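Larkico demo group: minutes of the August meeting
Posted in August by Manee Nakpan
14 shares | 6 comments

Hi all, Manee here, taking the notes again. I type the way I talk, so if I've put words in your mouth, tell me and I'll fix it before the next one. We got going a little after 4:15, with Kanyarat in the chair and the Takach people on the phone (they could hear us fine, we could hear them when they remembered to unmute).

Last month's minutes

Approved with one change. I had written that Studard would pay for the new leader arm. They're lending it, and they would like it back! Sorry, Studard.

Where we are with the floor task

Kanyarat gave the update. We now have 211 usable demonstrations of the wiping task, counting both kinds: the ones a person does by hand with the head camera on, and the ones driven by remote control with the leader arms. Of those, only 31 are remote. That's a thin slice and everyone knew it before she said it. Remote runs take much longer to record, and people get tired and start making odd little corrections near the end that we then have to trim.

I asked whether we should drop the remote side for a while and put all our hours into the by-hand recordings. Takach said please don't, their training run leans on the remote ones to get the joint motion right, and the hand recordings mostly tell it where to go and what order to do things in. Kanyarat agreed with them. I gave in, but I want it written down that the by-hand sessions are a lot more fun and my shoulders vote for them.

We had a long talk about what the other hand is for. The instruction sheet says "wipe the floor with the cloth" and leaves the left hand out entirely, so people do all sorts of things with it. Some keep it in their lap. Some hold it up in the air like they're waiting to be called on. Kanyarat wants it down flat on the floor during the wipe, out of the way of the cloth, and she put a recording up on the big screen so we could all look at the same thing while we argued.

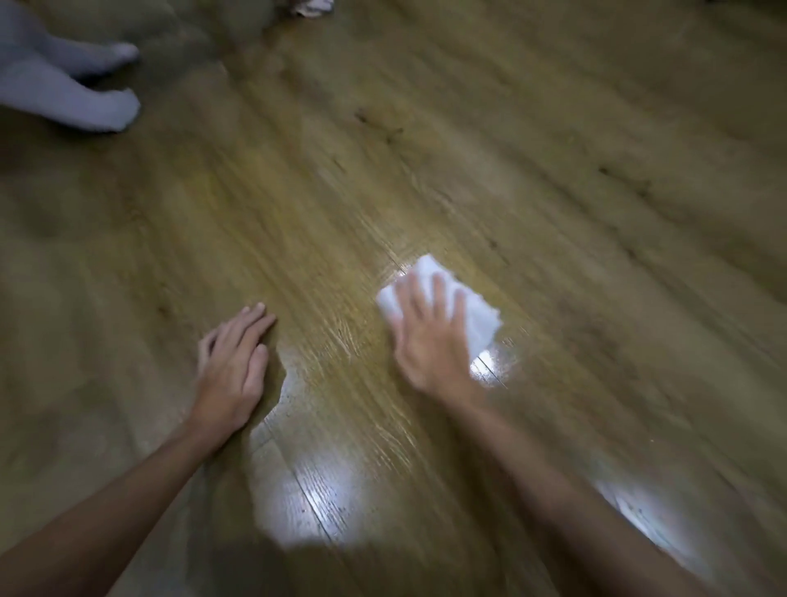
Left hand flat, right hand wiping with the folded white cloth.

Takach liked this one for the hand spacing. Both hands stay in view, the fingers are spread over the cloth, and you can tell which hand is doing the work and which one is just planted. Their question was about the blur on the wiping hand. Their hand tracker gets jumpy when fingers smear like that, and they'd love slower strokes. Kanyarat said slower is fine up to a point, but if we ask people to wipe in slow motion we'll end up teaching the robot to wipe in slow motion, and then somebody will complain about that too. (It'll be me.)

We settled on trying a shorter shutter time first and leaving the people alone. I'm to change the setting on both head rigs and record a few short runs so Takach can compare.

Glare

This took up more of the meeting than anybody planned. The boards are glossy and the shine gets very bright where the floor is wet, bright enough that it washes out the grain. You could see it in the same recording, a big white patch right by the left hand. The Takach side worry that the model will decide shine means dirty, or shine means clean, and either one would be bad news on a dull floor.

Ideas that came up: recording at different times of day, hanging something over the window, a polarizing filter, and moving the whole session to the Wiriya building where the floor is matte. I was against the last one. Real floors shine, and I think the robot should meet a few shiny ones early. Kanyarat split it down the middle, so we keep recording on the glossy boards but add a batch at Wiriya as well. No one has asked Wiriya yet. I said I'd write to them.

On crumbs, we need a better finish line. There are dark specks near the left hand in the recording we looked at, and one of the Takach folks wanted to know if the demonstrator was supposed to have got those already. Good question! The sheet just says "until clean," and that means something different to every person who has ever cleaned a floor. Kanyarat will rewrite it so that the demonstrator goes over the whole marked section, then looks it over once from side to side, then lifts the cloth. The lift is what the labelers will use as the end of the run.

Other people on the floor

Takach asked if we wanted clips with a second person in view kept in the set or pulled. The one on the screen has somebody's socked feet in the upper corner, so it was a handy case. I said keep. A robot wiping a floor in a house is going to be near feet, and I'd much rather it had seen some. Kanyarat is happy to keep them as long as they're tagged, and wants a simple yes or no box on the labeling form for "other person in view." We did not agree on what to do when the other person is helping with the task. Parked until next time.

Remote control setup

The leader arms are working again after the cable swap, and thank you to Studard for sending the spare so fast. The left arm still has a bit of drag in the wrist. You can work around it, but you notice it most when you try to rest the left gripper on the floor, and that's the exact thing we've just decided everyone should do. I showed the group what I mean by pushing my own hand down on the table and making a face. Studard have offered to talk me through loosening the joint over a call, and I've said yes as long as someone stays on the line till it's back together.

We also talked about pressure. By hand, you feel the cloth catch and you ease off without thinking. With the leader arms you feel nothing, so people either hover or mash. Kanyarat's suggestion is that every remote operator first does five wipes by hand on the same section, right before they sit down at the arms. I tried it last week and it did help me, though I couldn't tell you if it shows in the data. Takach will look at my runs from before and after and let us know.

Storage

The shared drive is nearly full. File 2037 is a big one, it's the afternoon when the recorder kept going through the whole break, and we all agreed it can go. I'll delete it once Kanyarat has pulled the first part out, as there are two decent runs at the start. Please stop your recorder before you stand up, everyone, me included.

Who's doing what

Manee: shutter setting on both head rigs, short test runs, letter to Wiriya, wrist joint call with Studard, delete 2037 after the good part is saved.
Kanyarat: rewrite the instruction sheet (left hand down, finish line, cloth lift), add the "other person in view" box, set up the five-wipes warmup for remote operators.
Takach: check the tracker on the new test runs, compare my remote runs, send us a target for how many more remote runs they need. They said 27 more would get them through the next round, but want to check that before we hold them to it.

Any other business

We're low on cloths. I've been buying whatever white ones the corner store has, and the thin ones start to come apart after a few passes. Kanyarat would like us to use more than one color and more than one kind, so send me anything you'd like tried and I'll pick up a mix.

Someone asked if knee pads could come out of the project money. Yes! Please get the thick ones.

Wrapped up at 5:40. Next meeting is same room, same time of day, and Kanyarat will send the invite once Takach have looked at their calendar.

Corrections and additions to Manee Nakpan, Larkico demo group
© Larkico. All rights reserved. | Contact | Back to top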